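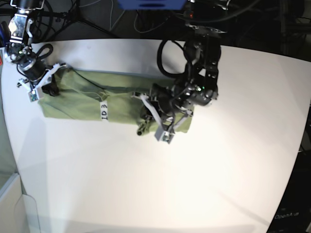
Comment plier un sac en toile pour qu'il tienne dans un tiroir ?

À plat, dans la longueur, puis en trois, les anses ou le cordon rentrés à l'intérieur avant le dernier pli. Le reste est affaire de patience, et d'un tiroir qui ne soit pas déjà plein de sacs en toile.

La lettre de Pikau, rubrique « Le placard »
17/7/25, par la rédaction

C'est la question qui revient le plus souvent dans notre courrier de juillet, loin devant les mites alimentaires. On comprend pourquoi. Le sac en tissu devait nous débarrasser du sac en plastique ; il s'est contenté de prendre sa place sous l'évier, en plus gros. On en reçoit au salon du livre, à la pharmacie, à l'ouverture d'un compte en banque. On en rachète un au marché parce que les autres sont restés à la maison, où ils se portent très bien.

Commençons par le tissu. Une toile souple et froissée, comme celle du sac vert olive, ne se plie pas comme une chemise. Elle garde les plis de la dernière fois et elle y tient. Inutile de sortir le fer. On pose le sac sur une table dégagée, on attrape les deux bouts, on tire franchement dans la longueur et on lisse du plat de la main, du milieu vers les bords. Il restera des vagues. Une lectrice nous écrit qu'elle les traite au rouleau à pâtisserie ; nous lui souhaitons de belles vacances.

Pour un sac à cordon, desserrez tout avant de commencer, sinon le haut fronce et le pli part de travers. Le cordon se range à l'intérieur. Ceux qui le nouent autour du paquet obtiennent un résultat charmant qu'ils mettront une bonne minute à défaire devant la caisse, avec six personnes derrière eux.

Vient ensuite l'épineux sujet de l'étiquette. Beaucoup de foyers marquent leurs sacs, et ils ont raison : celui des chaussures ne devrait pas servir aux pêches. Encore faut-il que le code parle à quelqu'un. Sur notre toile olive, une petite étiquette blanche porte « ID3 », écrit à la main, en noir. C'est sobre, c'est lisible si l'on penche la tête, et cela suppose de savoir ce que signifie ID3 un dimanche soir, pieds nus dans le couloir. À la rédaction, nous avons un sac marqué « divers 2 ». Aucune trace de « divers 1 ».

Notre conseil : un mot entier, placé de façon à rester visible une fois le sac plié. Faites donc le pliage à blanc, repérez la face qui se retrouve dessus, et collez là. Si l'étiquette tombe en plein milieu d'un pli, elle finira par se décoller dans la machine et par refaire surface sur un pull noir.

Pour le rangement, debout, en file, comme des fiches. Une boîte Ledamik du petit modèle en contient 8 sans forcer, davantage si l'on accepte de ne plus jamais la refermer. Les paniers Zernham sont plus jolis, mais les sacs s'y couchent dès qu'on en retire un, et tout est à refaire.

Quant au nombre idéal, chacun verra. La ressourcerie de Kaewmanee reprend les sacs propres et sans trou le jeudi matin. Elle en a reçu environ 300 depuis le printemps et nous prie de préciser qu'elle ne les échange pas contre d'autres sacs.

Dernière mise à jour : juillet

À lire aussi
Couvercles orphelins : faut-il encore espérer ?
Le tiroir à piles, visite guidée
Housses de couette : entrer par l'angle, ressortir vivant
Ficelles trop courtes pour servir, suite du courrier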